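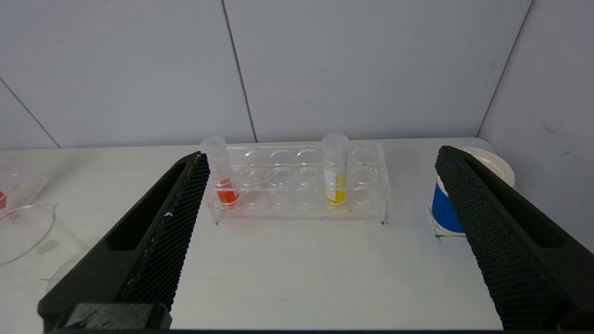

The red tube and the yellow tube, waiting between the fingers.

2022-08-28

So I broke a tube. Or the arm did, depending on who you ask, and if you ask Orathai it was definitely me.

A bit of background for anyone who's come in from the gardening posts (hello, sorry, tomatoes next time). I spend my working days teaching a robot arm to do dull things on a bench: pick a tube out of a rack, tip it into a beaker, put it back, do it again. The project is called Wulero, and we've been at it since the spring. We use coloured water, so when I say the red one I mean water with food dye in it and nothing more sinister than that.

The routine had been going beautifully. We'd had a run of 24 picks without so much as a wobble, and I'd got smug and started reading my email with one eye on the bench. Then on the next pick the fingers came down, closed, and there was a noise like somebody stepping on a crisp packet. The arm stopped dead with its fault light on, and there was red water all over my nice white table and, as I found later, inside my left shoe.

My first thought was that the grip force had gone daft. It's the obvious thing, isn't it? Tube gets squashed, gripper must be squeezing too hard. So I cleaned up, put a fresh tube in and spent most of a morning fiddling with the force limit. I turned it down, and the tube slipped. I turned it up a touch and it held perfectly well. Back to the original setting and it was fine again! Six goes in a row, lovely, not a mark on the plastic. I was beginning to think I'd dreamt the whole thing.

Orathai Somboon, who sits opposite me and is far more patient, asked whether I'd checked the rack was where the arm thought it was. I said of course it was, the crosses are drawn on the table, the rack sits on the crosses. She gave me a look and went to get the log up.

What the log said was that the fingers had met something 13 millimetres higher than they should have. They hadn't squeezed the tube from the sides at all. One fingertip had come down on the rim and simply kept going until the arm noticed it was pushing on something, and by then the tube had split from the top. All that time I'd spent on the grip force, and the grip hadn't even started.

So why was it too high? Well. The evening before, I'd swapped the finger pads. The old mesh ones had gone smooth at the tips, and we had a new pair from Vasiliu in the drawer, so I popped the fingers off, changed the pads and put everything back together. And the left finger hadn't gone all the way home. It was sitting proud on its bracket, held by 2 screws that felt tight and weren't, because there was a sliver of the old adhesive stuck underneath. It held on for 24 picks and then shifted, and the next time down the tip wasn't where the software believed it was. When I cleaned up the spill I must have leaned on it and pushed it straight again, which is why all my careful tests came out so well. I could have cried.

The bit that bothered me afterwards was how long the arm carried on pushing. A plastic tube of dyed water is no great loss. But I'd had my hand on that table not long before, nudging the rack back on to its crosses with the arm powered up, which I'm not supposed to do and had got into the habit of doing anyway. The contact limit was still set to what we'd used for the Grudwood job, when we were shoving wooden blocks into a tray and wanted it to be a bit of a bully. No one had turned it back down. I say no one, the settings file has my initials on it.

We've changed a few things. The contact limit is now much lower on the way down than it is anywhere else, so if a finger lands on something it shouldn't, it stops and sulks. After any pad change the arm has to go and touch a little reference block at the back before it will run, and if the height is off it refuses. And I've moved the stop button from behind the monitor to next to my mug, where I will reach for it by instinct.

I also wrote to Drerkon, who look after the arm for us, to ask if a loose finger ought to show up as a warning by itself. They were very nice about it and said no, the arm only knows what its own joints are doing, and the fingers are our lookout.

Anyway, we're running again, pads scraped clean and screws done up properly this time. Orathai has put a strip of tape on the floor where I have to stand while it's moving. The shoe is still pink.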